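# The Long Wait for a Better Patch

The wound clinic at Rellis opens at seven, and by half past there is usually a line of people with one shoe off. Most of them have diabetes, and most have a sore on the foot or ankle that has been there longer than they care to say. One retired bus driver told me hers had been through two Christmases, and then she laughed and offered me half of her muffin.

I spent the better part of September in that waiting room, on and off, and I grew very fond of it. I had come to learn about a dressing called Flokunon, a thin, clear gel sheet with a grid of sensors printed along its underside. It reads the warmth and acidity of the skin and sends the numbers to a nurse's tablet a few times an hour. When an infection starts, both readings tend to shift before the patient feels anything – and with a foot that has lost its feeling, the patient may not feel anything at all.

The idea is older than you might guess. Asante, the small company behind the sheet, started out making labels that changed color when a box of fish got too warm. A nurse whose brother drove for them asked whether the same trick would work on a heel. It took 14 versions to get one that could stay put under a sock, and the early ones (I was shown a drawer of them) curled up at the corners like old wallpaper.

The trial at Rellis enrolled 272 people. Half wore the new sheet and half had ordinary dressings, changed on the usual schedule. The full results are still being checked, and the staff were kind but firm about not letting me peek. What they would talk about was the daily work, and there the surprises were mostly about laundry, pets and Friday night dancing. The tablet logged 1,183 alerts, and a good share came from people resting their feet against a radiator or a sleeping dog.

Grekier, which runs home nursing across the county, plans to try the sheet with 200 of its own patients next. Its nurses want a quieter alarm and a bigger battery, and they want the thing to survive a kitchen. I can see why. So much of healing goes on at home, between the dishes and the mail, with the foot up on a spare chair and supper still to be made.
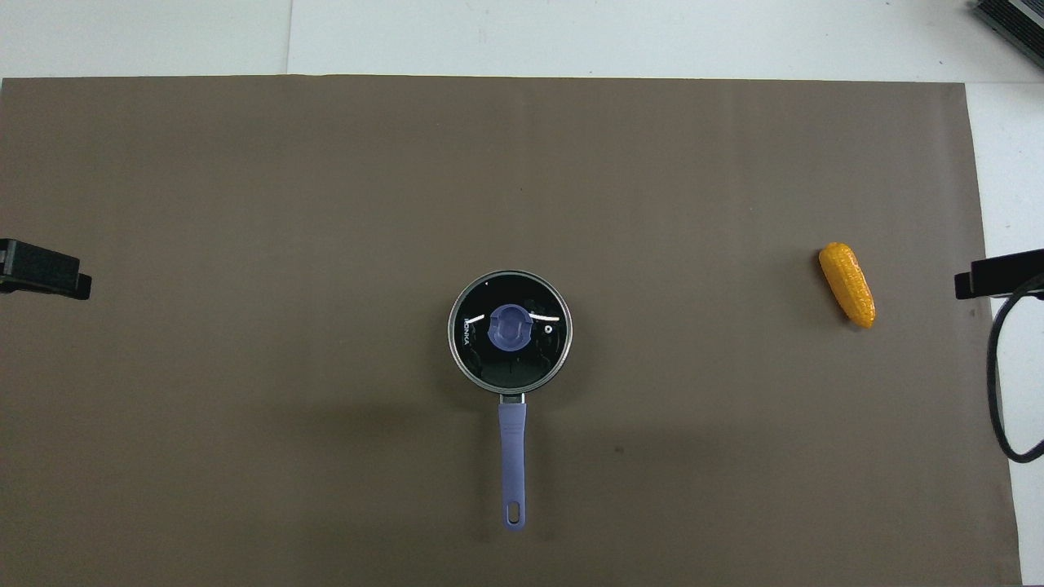

*A lidded saucepan on a brown mat.*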